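Equipment plan: hand-held grippers and spares
Automation group newsletter, Jun 3, 2019

The capital request for the Oltville site has been revised following the last planning round. The original submission treated hand-held grippers as a one-off purchase with no running costs. The revised version separates capital, consumables and bench time, and carries each on its own line so that overruns can be traced to a cause.

Capital. The allocation for the first lot is $3536, excluding GST and freight. Two quotes were received. Clusent quoted complete units only. Grumbridge quoted the same configuration as kits, with finger linkages and pads itemised, at a lower price per unit but with assembly left to the site. The request has been written against the Grumbridge kits. Assembly labour will be charged to the Ivanov project code, which has unspent hours to the end of June.

Consumables. The previous budget had no provision for pads. An annual line of $300 has been added for rubber pads and adhesive, and a further $196 for bushings and linkage pins. Pads are to be ordered in matched pairs. Single replacements will not be approved, as a new pad opposite a worn one alters the closing position and the unit then has to be rechecked for alignment.

Wear criteria. Replacement intervals in the draft were set by calendar. They will now be set by condition, with each unit inspected at 500 grasp cycles and at the same interval thereafter. Inspection is done with the fingers open over a plain, clear bench surface.
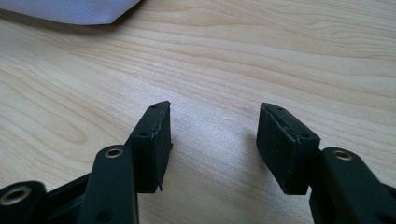
The items to check are the seam between the rubber and the block behind it, the corners of the block, and the fit of the bushings in the linkage arms. Any lifting or fraying along the seam is to be logged against the unit. A lifted seam does not in itself take a unit out of service. A pad that shifts under thumb pressure does.

Freight and storage. Grumbridge ships from its own warehouse and charges freight per consignment, so pads and pins should be combined with the kit order where possible. Adhesive has a limited shelf life and should be bought as required. Spares will be held in the Oltville tool store and issued against a unit number.

Outstanding items. Clusent has been asked to requote with spares listed separately. If the revised figure falls within the allocation, the comparison will be rerun before the order is placed. Sites wanting to add units to this lot should send quantities and a cost code to the automation group by the end of June.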